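Tea corner update, thread time! 1/

Cleared everything off the brown table by the white panels and wow, the wood grain looks so good with some open space around it. One cup-like thing out, that's the rule now.

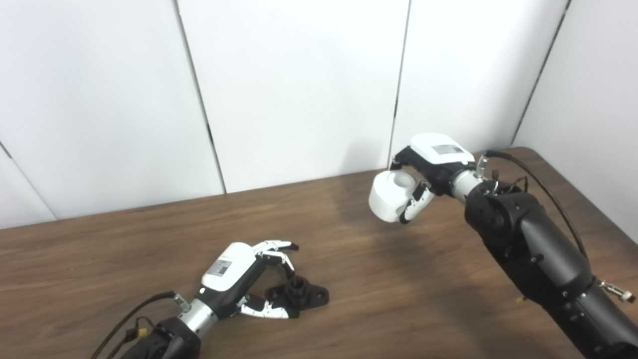 My old setup had 18 mugs and a Plarow tin nobody could open, so this feels huge. I can put my elbows down! I can spread out a crossword!

2/

Also very into plain white things on brown wood lately (white cup, white anything). I keep going back to look at it.
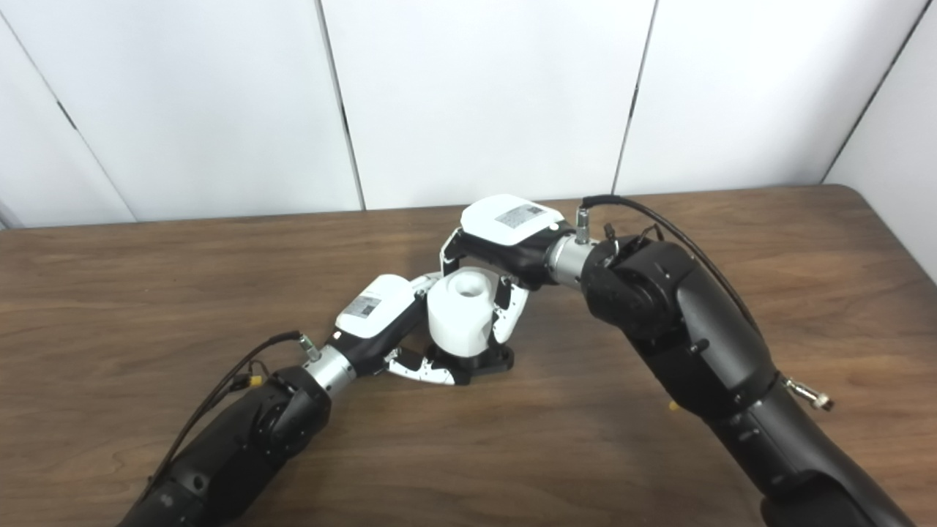

3/

Next up: a shelf for the Diletti teapot, which has been in a box since February. Paint ideas welcome, I'm leaning green!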